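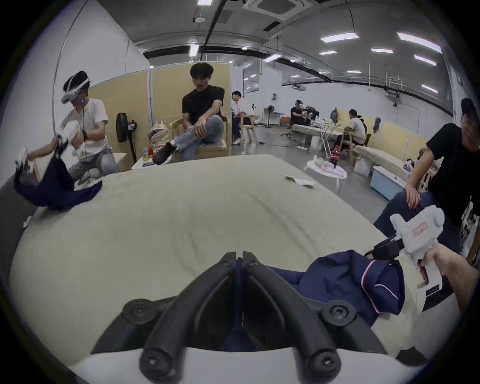 Jokley Hand-Held Gripper Pair
Working practice for sessions with fabric and soft goods

Product code: JK-3 Pair
Supplied as: two hand-held grippers, one charging dock, one printed practice card
Supplied by: Junuvside Equipment

Overview

The Jokley pair is a two-jaw gripper set for recording how people handle clothes, bedding and other soft items. The operator holds one gripper in each hand and works at normal speed. Each gripper closes when the trigger is squeezed and opens when it is let go.

The practice notes on this page apply to all sites using the pair. They were written by Ruth Bellamy and Unathi Rampersad at Junuvside and replace the notes on the older printed card. If your card has no section on headset cables, it is the older one.

Before a session

Check every screw at the joints and base of the jaws. Tighten by hand only. A jaw with visible play must not be used until it has been refitted.

Close the jaws slowly and look along the seam. The two faces should meet along their whole length.

Wipe the jaws with a dry cloth. Do not use spray cleaners on the housing.

Put away anything on the work surface that is not part of the task, including tissues, packaging and loose threads. Drinks belong on a side table.

Check garments for open zips, pins and badges. Zips should be closed unless the task is to close them.

Stand fans must be behind or to the side of the operator, with the lead run along the wall.

People in the work area

An operator wearing a headset must have one other person within reach who is not wearing one. That person gives the start and stop calls and does nothing else during the take.

Run the headset cable down the front or back of the body, never across the arm that holds the gripper. Watches may be worn under a sleeve. Bracelets and rings with raised stones come off.

Two operators may share one mattress or table if they agree the order of work first. Neither should reach into the other's half while a gripper is closing. Observers may sit nearby but should keep their feet and bags clear of the floor on the operators' side.

During a session

Grip cloth by a fold or a hem. Do not grip zip teeth.
Keep the free hand behind the jaws.
Do not pull against a snagged garment. Stop, open the jaws and free it by hand.
Do not pass a gripper to another person with the trigger held.
Limit each spell of work to 100 grasps, then rest for 5 minutes.

If either person says stop, both put their grippers down. The take is marked as stopped and is kept with the others. Deleting stopped takes makes the record look cleaner than the work was, and the Giltotden site has asked that this be spelled out.

After a session

Return both grippers to the dock with the jaws open. Enter the grasp count in the log. Jaw pads are changed as a pair after 700 grasps on rough cloth such as denim, or sooner if the surface is shiny.

Spares and support

Jaw pads, pair: JK-3-P
Screw set: JK-3-S
Practice card, current version: JK-3-C (no charge)

Orders for spares go to So-yul Heo. Questions about these notes go to Ruth Bellamy. The next revision is due in December and will add a section on wet laundry.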